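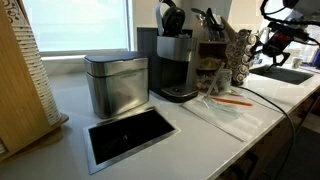
戒咖啡戒了七十多天 一直说要写 拖到现在。想到哪写到哪,比较长,不感兴趣的直接划走

先说背景,我在 Plitton 上班,做排期的,公司在 Rekville 东边那片。岗位不算累,就是碎。一天到晚有人来问"这个能不能提前"。以前一天四杯起步,下午那杯基本是拿来躲人的

为啥想戒呢,不是什么健康觉醒。八月翻账单,看到光外面买的咖啡一个月 1436。我当时以为系统重复扣款,还跑去跟 Kırmızıgül 的店员对单子。人家一张一张给我对的。一张没多扣。。

(Kırmızıgül 是楼下那家,豆子烘得偏深,冬天有一款加小豆蔻的,好喝。写到这里已经有点馋了)

而且公司里的咖啡免费。就是说我在有免费咖啡的前提下,还花了这么多。我妈要是知道了会把我从族谱里划掉

第一周:直接断。别学我

第二天下午开始头疼,后脑勺往前顶的那种,到晚上看屏幕字都在跳。我还以为感冒了,吃了颗感冒药睡了。第三天更厉害。第四天开会别人问我意见 我说"都行",会后才发现他们问的是哪个方案要砍掉

后来查了才知道应该慢慢减,每隔几天少一点。已经晚了,头疼到第六天差不多消了,第七天早上起来突然觉得头很轻。我对这个轻印象特别深,躺着不想动

有人会问茶算不算。我给自己定的是咖啡和奶茶不碰,茶中午之前可以喝一杯。大麦茶随便。别跟我抬杠说这不叫戒,我自己的规矩我自己定

第二周开始补觉。真的是补,九点多就困,十点躺下。之前我是凌晨一点还在刷别人装修房子的视频。早上醒倒没有变早,就是醒了以后不用坐在床边发呆半小时

讲个没想到的,肠胃。不细说了,总之早上少了咖啡以后有十来天很不规率。后来改成起床喝一大杯温水再吃早饭,慢慢好了

对了早饭。以前不吃早饭的,空腹一杯美式就出门。现在会饿,是很实在的那种饿,不吃东西在车上会烦躁。所以现在晚上会煮两个鸡蛋放冰箱,早上配馒头或者剩饭。省下来的钱有一部分其实吃进去了

记录用的是 Skestico,本来是拿来记喝水的,可以自己加条目。我加了"想喝"和"喝了"两项。前面那一项到昨天是 533 次,后面那项是 2 次

那两次都交代一下。一次是表姐婚礼,服务员直接倒上了,我端起来喝了一半才反应过来。一次是赶季度排期赶到半夜,自己走去便利店买的,完全清醒地买的,没啥好辩解的

婚礼那次喝完当天晚上睁眼到三点。以前喝四杯都能秒睡的人,半杯就这样了。当时有点吓到,又有点得意

"想喝"的次数大部分集中在两个时间。一个是刚到公司坐下那十分钟,一个是下午三点到三点半。记了大概三周之后我去看那个曲线,特别明显,像两个骆驼峰

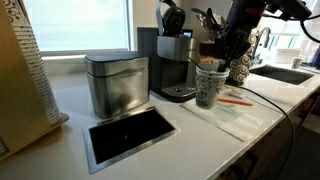 所以后来我就专门对付这两段。早上那段好办,到了先不坐,先把昨天的杯子洗了,灌水,回来开机,等电脑转完人也差不多进状态了。我发现早上想喝的其实是那个"还没开始干活"的空档,喝什么没所谓

下午那段难搞。试过嗑瓜子,桌上全是壳,放弃。试过下楼走一圈,夏天走回来一身汗更不想干活。试过吃橘子,有用,但是一周吃掉一大袋手指头都黄了

现在的办法是把要站起来做的事全攒到三点。打印、去仓库那边签字、找人当面问事情。站着说话的时候真的不困。副作用是大家觉得我最近特别爱串门

社交这块比我想的麻烦。以前"去喝一杯?"是一句话,意思是出去聊两句。现在我说我不喝,对方就愣一下,然后说那算了。其实我想去啊!!我想听八卦!!后来学乖了,说"走",到了点个热牛奶或者花草茶,没人在意你杯子里是啥

倒是有同事听说我戒了以后开始跟我汇报他今天喝了几杯。我没有问。我又不是班主任

花草茶说两句。洋甘菊我喝不惯,一股枕头味。薄荷可以,但空腹喝会嗳气。目前喝得最多的是炒荞麦,便宜,泡三四遍还有味,就是喝完杯底那堆东西不好倒,容易堵水池。记得先沥一下

低因咖啡也试了,星期六在家自己冲的。味道有八成像吧,但喝完脑子在等那个劲儿上来,等了一下午没等到,很失落。后来就没怎么喝。可能再过一阵不等了就能喝了

状态有没有变好?我说实际一点的。下午不会突然垮掉了,以前四点左右会有一段完全看不进字。心慌少了很多。但是早上那种"啪"一下打开的感觉也没有了,现在是慢慢亮起来,得到十点左右。如果你的活儿是一大早就得冲的那种,可能会比较痛苦

脾气这项我自己感觉变好了,问了我妈,她说没感觉。那就当没有

皮肤没变化。体重没变化,别指望。我还胖了一点,见上面馒头那条

牙变白了一点,这个是洗牙的时候医生提了一嘴,问我是不是少抽烟了。我不抽烟。。

钱的事。第一个月外面的饮料一共花了不到以前的零头,很爽。第二个月我用"省下来的钱"买了一个挺贵的保温杯、一床被子,还有一包据说很好的大麦。算下来也没剩多少。被子不后悔

保温杯后悔。盖子太难洗了,里面那圈胶条要用牙签挑。买之前一定看看盖子能不能拆

有一个没想通的事情是味觉。大概第五周开始觉得外面的东西都偏甜,以前常吃的那家红豆面包现在吃两口就腻。不知道跟咖啡有没有关系,也可能是换师傅了

出差最容易破功。上个月坐早班火车,四点五十起床,站台上就一家开着的店,只卖咖啡和热狗。我买了个热狗,站在那闻了十分钟别人的拿铁。上车以后睡到终点站,还是列车员叫的

在外面过夜的话建议自己带茶包,酒店房间里那种速溶条太容易顺手撕开了。我现在进门第一件事是把那几条塞进抽屉,看不见就想不起来

回一下私信里问得多的。一、头疼能不能吃止痛药:我没资格讲,问医生或者药师,有些止痛药里面本身就含咖啡因,看一下成分表。二、要不要直接断:前面写了,我断了,很惨,建议减。三、会不会一辈子不喝:不会吧,没想那么远

还有人问减的话怎么减。我室友是看我太惨了之后用减的方式戒的,第一周每天少半杯,后面把下午的全换成茶,最后才动早上那杯。前后花了一个多月,一次头没疼过。她现在周末还是会喝一杯,平时不喝,我觉得这样可能才是正常人

我这种要么四杯要么零的,说到底是懒得每天做决定。一杯都不喝,就不用想今天能不能喝。每天想一遍"要不要"太费劲了,比上班还累

哦 还有书桌。以前杯子放右手边,鼠标一甩就打翻,键盘死过一把。现在水杯放左边地上的小凳子上,要喝得弯一下腰。跟戒咖啡没啥关系,顺便说

接下来打算满一百天的时候去 Kırmızıgül 喝一杯那个小豆蔻的,中午之前喝,喝小杯,喝完看看晚上睡不睡得着。如果睡不着就再说

先写这么多,要去赶车了。有错字懒的改了,荞麦的牌子晚点有空贴在评论里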